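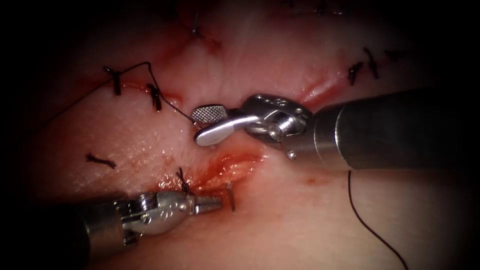
4/1/23

I said in my last post that I would write up how I practice simple interrupted stitches, so this is that post. I've had a month with the new pads and I have opinions.

The pads first. I used to buy Rolimow ones, which were cheap, but the needle dragged going in and the edges tore if I pulled a knot down too hard. The Sial pads cost more. The surface has a fine texture to it and the cuts stay together better when I load them up with stitches. I paid 30 dollars for one and I expect to get through it by July. I rinse it in cool water when I'm done and dry it flat on a towel. I don't use soap anymore. Soap made the old one sticky.

A session is 30 minutes with the timer on. I used to go for an hour and the second half was always bad, with knots landing on top of the cut and the tails all different lengths. Now I stop when the timer goes, even if I'm halfway down an incision. I leave the old knots in the pad for a while so I can look at the early ones next to the later ones. Most of mine still lean to one side.

What I have been working on is where I hold the needle. I was taught to grab it about two thirds of the way back from the point, and I kept creeping forward without noticing. If I hold it too close to the tip there isn't enough curve left to come out the other side, and then I push, and pushing is how I bend needles. I bent 2 last month. So before every bite I stop and check the grip. It's slow and it's boring and my stitches look better for it.

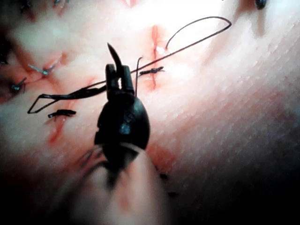

The thread is the other half of the job. I use black because I can see it. I tried a blue one from Brendska and it was fine, but it held its coil from the packet and kept springing up into loops where I didn't want them. Pulling it straight a few times before starting helps with that. I also cut shorter lengths now. A long piece feels economical until it has wrapped itself around a knot from ten minutes ago and you have to go back and free it.

For the pull-through, I go slowly until the tail is short and then I stop. I used to pull the whole thing out at least once a session. Then it's back through the same hole, or a new hole beside it, and the edge starts to look chewed.

Knots: I do a double throw first, then a single, then a single the other way. I pull across the cut and set the knot to one side of it. When the edges bunch up I've pulled too tight, and I cut that one out and do it over. Gintarė Urbonaitė lent me her notes on tension and the line I copied out was "close it, don't choke it." I have that taped to the lid of my supply box.

Next I want to try a running stitch. I've put it off because one bad bite spoils the whole row.
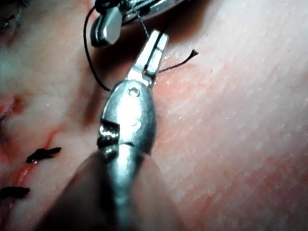 Domenica Kaufmann: I had the same trouble with loops. Try keeping the slack all on one side before you start the throw. I also leave my tails a bit longer than I think I need and trim them at the end of the row, so I'm not stopping after every knot. And do the running stitch on a fresh cut, the old ones gape too much.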